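4. Working inside an open PC case

Applies to Cultier cells at Hasemholm and Clondusgate. Replaces the sheet pinned up by the door. Queries to Araba Lamptey.

4.1 Before the arm goes in

1. PC off at the wall, lead out. Wait 20 seconds, then press the case power button once.
2. Earth strap on, clipped to bare metal on the chassis. Not paint.
3. Side panel off and out of the cell. Screws in the tray.
4. Set speed to 4 per cent. Check it on the pendant, the setting doesnt always hold after a restart.
5. Loose cables tucked back or tied. Anything that can loop over a finger will.

CAUTION: Hands clear of the linkage bars whenever the drives are live. Gap between bars and side plates closes quickly.

4.2 Approach

6. Come in over the open side, never across the drive bays.
7. Stop short of the board. Look before going lower: RAM slots, thin cables, small connectors. Check both sides of the gripper, the brackets are wider than the fingers and catch first.

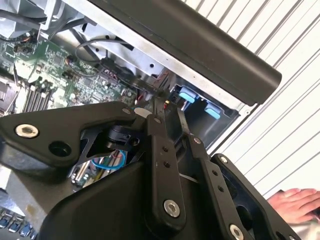

8. Lower in single steps. Hold-to-run only, no auto.
9. If a cable moves, stop. Back out the way you came in, re-tie, start again from step 5.

Note: force limit is set at 11 on the Wanigasekara controller. Do not raise it to free a stiff connector. Do stiff ones by hand, drives off.

4.3 Second person

One person on the pendant, one watching. The watcher has the stop button and doesn't hold the case steady. Use the clamps.

4.4 Afterwards

10. Retract fully, drives off, then reach in.
11. Check the gripper for nicked wiring and loose screws. Log it, even if theres nothing to report.
12. Full service at 2000 cycles. Next round due in May.

Last revised April 20, 2019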